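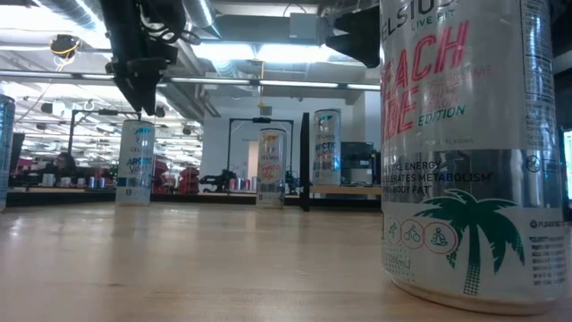
Chore watch — can they do the dishes yet

Short one this month, deadline's breathing on me. 10 Feb 2026, freezing, coffee number two.

So the question that keeps landing in the inbox: when does a machine put away my groceries. Answer is still not yet. Closer than last May though, I'll give it that.

Cans are where a lot of teams start and I get it. Stiff, same shape every time, you can buy them anywhere. A person restocks a fridge shelf half asleep. A two-arm setup has to find the can, come down straight, close on it without denting it, and let go somewhere useful. Then do it again with the next one a couple inches over. Shiny sides dont help the cameras either.

Tivholm people sent numbers from their can sorting runs. 1,096 tries, and they want everybody to know the good days look very good. Fine. I asked about the bad days and got a much shorter email. Purkport is more open about it — their arms stall whenever two cans touch, so somebody walks over and nudges them apart. Thats a chore with a helper in it. I have kids for that.
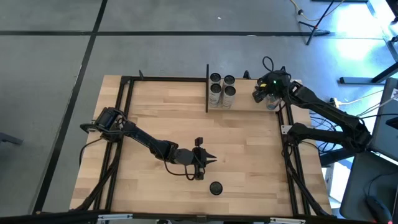 Two arms, one tabletop, four cans grouped by the divider.

What I'd want before paying for one at home:

100 in a row. No nudging. On my counter, with my crumbs.

Bags. Cans are the easy end, a half open bag of rice is the other end and almost no one shows me that.

Speed. Sakura's demo took 3 minutes to clear a small shelf. I timed it off the video, could of been cut.

Shop floor is a diferent story. The folks at Huerta pack drinks into trays all day, same tray, same height, and there I think arms like these earn their spot pretty soon. Boring layout wins. Kitchens are not boring, mine has a dog in it.

Laundry next issue, I have opinions about fitted sheets. If you've got a machine at work that does a real chore, start to finish, write in and tell me how often you have to help it. Short is fine. Video better.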